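A Morning in a Town That Isn't on Any Map

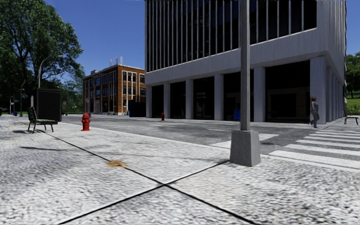
Last changed: 2022-08-31

I had pictured an open day at a robotics firm as a lot of metal arms behind glass, so it was a pleasant surprise to be handed coffee and sat down in front of a street corner. The corner exists only inside a computer at Rovenix, on the edge of Dekville, and the people there are as fond of it as anyone is of their own block (they call it Bassey, and they talk about "going down to Bassey" as if there were a bus).

It's where their delivery robot learns its manners before it ever meets a real sidewalk. Odette Lebrun, who builds the streets, took us across the gray plaza first, past the green bench and the bright red hydrant at the curb. She is proud of that hydrant! Low, solid things are hard on a beginner, she told us, and so are the dark joints between the paving squares, which an early version of the software treated as ditches.

Then there's the crosswalk, over by the white office building, where someone in gray clothing is out walking. Hadi Sleiman looks after the walkers. He has 23 of them, and he gives each one a slightly different stride, and I'm afraid I kept him talking about knees far longer than the schedule allowed.

The robot had made 1,470 practice trips through the town by May, all of them in the same blue-sky weather, and Hadi is itching to add rain. A boy beside me asked if it could have snow too, and was told to come back next winter.

We finished in the yard, where the real machine rolled between two rows of cones at a stately pace and stopped for Afroza Navaratnam's outstretched foot. She didn't flinch, and I did, a little, and then everyone wanted a turn.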